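Setting Up a Steel and Blue Bin Rack for Small Parts

Filed under: Workshop storage
Written by Declan Lockyer
Last revised in June

These are the steps used to set up the parts racks at the Bralport stores. The same layout works for any rack that combines steel shelf fronts with open plastic bins. It assumes the uprights are already standing and fixed to the wall or floor. Allow a full morning for one bay, longer if the old stock has not been sorted.

What you need

Deep blue bins, ribbed type, one size per level
Shallow trays in a lighter blue
Spirit level and tape measure
Two microfiber cloths and a mild dish soap
Label stock and a permanent marker
A rubber mallet, if the shelves clip into slots

Step 1. Set the shelf spacing

Measure the deep bin from its base to the top of the rim and add 80 mm. That is the clear height for a level that carries bins only. On a level that carries a shallow tray with a bin above it, measure the tray as well and add its height. Our bins measure 268 mm, so the bin levels are set at 348 mm clear.

Check each shelf with the spirit level in both directions before loading. A shelf that leans forward will let the trays creep toward the edge. If the rack uses clips, seat all four and strike each one once with the mallet. Do not load a shelf with a clip half in.

Step 2. Clean the steel

Stainless fronts pick up fingerprints and dull spots from handling. Wipe along the length of the panel with a damp cloth and a drop of soap, then go over it with the dry cloth. Keep to one direction. Scouring pads and powder cleaners will scratch a polished face and the scratches do not come out. 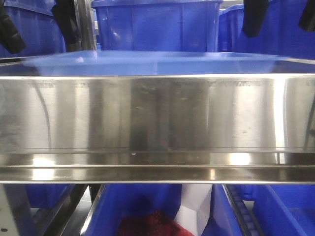 The folded lip at the bottom of the front needs separate attention. Dust packs into the seam, and a cloth pulled across the face will miss it. Fold the cloth over a plastic scraper and run it the full width, then do the same along the top edge. Steel shavings left in the seam can leave rust marks that look like faults in the panel.

Step 3. Place the deep bins

Put the bins up empty. Start at the upright and work outward, leaving a finger's width between each bin and the next. Bins that touch will drag each other when one is pulled, and the molded rims tend to catch. Keep the ribbed walls clear of the shelf clips.

Load limits depend on the shelf, so read the plate on yours. Ours are the Wadon pattern, and we work to 400 N per level, spread evenly. Heavy fasteners go on the lowest level in any case. Gaskets, sleeves and other light stock can go above shoulder height.

Step 4. Add the shallow trays

The shallow tray is for parts in current use: the handful taken out of a deep bin for the job at hand. Set it at the front, on top of the steel, with the main stock behind and above it. Center it on the width so it can be reached from either side. The paler color is useful here — a person returning parts can tell the working tray from the stock bins without reading a label.

Check the clearance with your hand in the tray. If your knuckles touch the bin above, raise that bin one slot. Small items dropped behind the tray rim end up against the back of the steel front, so lift the tray out and look there when a count comes up short.
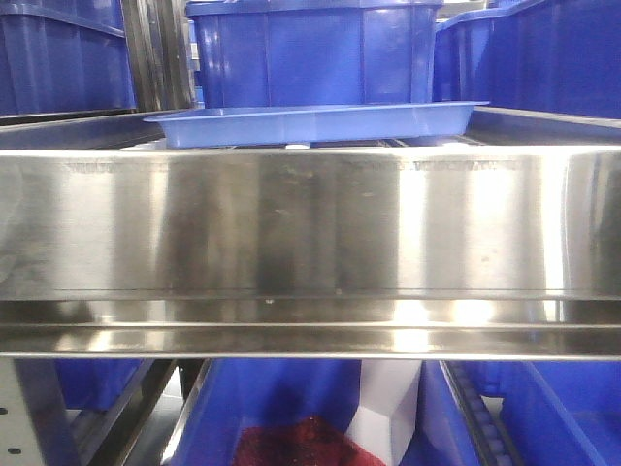
Shallow tray centered above the steel front, with a deep bin over it.

Step 5. Inspect the plastic

Go over every bin and tray before it is filled. Take each one to a bench with a dark, matte covering. Pale blue plastic shows its outline clearly against dark gray, and a chip in the rim is easier to find. Run a thumb along the full rim, including the underside. Light scuffs on the flat faces do not matter. Reject any piece with a split at the corner or a whitened crease, which marks where the plastic has been overstressed.
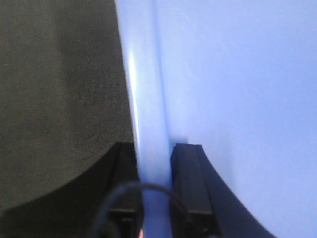

Pale blue plastic with a glossy rounded edge against a dark gray surface.

Step 6. Label and record

Label the bin, then the shelf position, using the same number on both. We number by bay and level, so 1017 is bay 10, level 1, position 7. Put the label on a flat area of the bin; ribbing lifts the corners within a few weeks. Leave the steel face free of adhesive labels and use clip-on holders on the lip.

Enter the numbers in the stock sheet before any parts go in. The Fitzgerald and Tillus bays follow the same numbering with a letter in front.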